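Week two with the Zokeck gripper kit on our bench arm. Short thread on what you get for $3960.

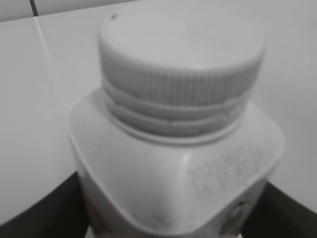 Jad Hourani
Automation technician, Billeck

Squarish bottle with a ribbed screw cap. The kit ships with 2 fingers, mount, wrist camera and software license. Grip force is set in the software, no pots to turn.

Setup took me an afternoon. Most of that was the camera calibration. The manual skips a step, support sent it the same day.
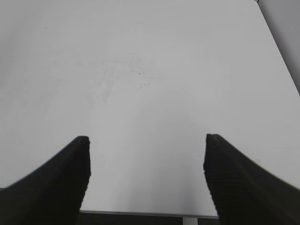
Refilwe Matlala asked if the license renews every year, as the Brondero one does.

It doesn't. One payment, updates included. Spare fingers are extra.

Rated for up to 4000 cycles between finger changes. We're not there yet. Will post again in March.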